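From: Pankaj Tiwari
To: letter-trays list
Date: 27 Apr 2021
Subject: Re: channel width on the long tray

Mahlet Mekonnen wrote:

> I am redoing the long spelling trays and want to settle the channel
> before I cut the rest of the blanks. The old Juteo pattern had the
> blocks so tight that you needed a fingernail to lift one out. I
> opened it up on the first of the new ones and now the blocks go in
> easily but they don't hold a straight line. How much side play are
> people leaving? Also, does anyone still put a stop at the end of the
> channel, or do you run it blind and leave the end square?

Mahlet,

I went through this in October with the Watelance blocks, so I can give you what I measured. The blocks are sold as one size and they are not one size. I put calipers on 263 of them from two boxes. The bare cubes are fairly consistent. The spread comes from the paint. A gloss coat adds thickness on every face, and it builds up more next to the rounded edges than in the middle of the face. If you size the channel from an unpainted cube you will get the Juteo problem.

What I do now is pick out the fattest painted block in the box, cut the channel so that one drops in under its own weight, and stop there. Every other block then has a little play. I don't try to remove it. A block sitting slightly to one side of its neighbor is still perfectly readable, and kids push them straight with a thumb anyway.

Depth matters more than width, in my experience. Too shallow and the blocks walk out when the tray is picked up. Too deep and small hands can't get a grip on the sides. I leave more than half the block standing above the board.

My current tray is pale wood, long and narrow, with rounded corners and one channel cut lengthwise. Three blocks take up part of it and the rest stays open for longer words.

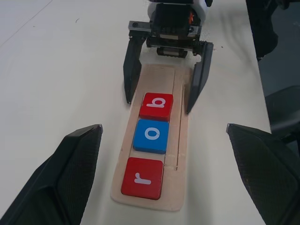 Mahlet replied off list and said I could copy it in: the open part of the channel is where she gets complaints, as short words slide along it when the tray is tipped, and she has been thinking of a loose filler strip the same height as the board. She also asked whether lowercase only is a mistake, given how many people order capitals.

On the filler strip, I tried one. It works until it gets lost, which in my house took two days. A scrap of felt glued to the channel floor does the same job and stays put, but glue it only at the ends or it lifts in the middle.

On lowercase, I would keep it. The known trouble is b, d, p and q, where a turned block can pass for a different letter depending on the typeface. Thân prints a thin baseline under those four and I think that is the right fix. Rotating an r or an o does no harm. An upside-down b is a real reading error for a beginner, and the tray can't prevent it.

Two notes on finishing. First, clean the channel after the final cut and then clean it again the next day. Small crumbs of wood stay in the corners and come out later on the table, and one of them under a block will make it rock. A stiff toothbrush gets more out than a vacuum does. Second, leave the channel floor bare or use a single thin coat of oil. Varnish against gloss paint sticks in warm weather.

As for the end stop, I run it blind. The Randum jig will do it if you clamp a block at each end of the travel.

I have 523 blanks left from the last batch, same stock as yours. If you want some to test widths on, tell me how many and I will post them.

Pankaj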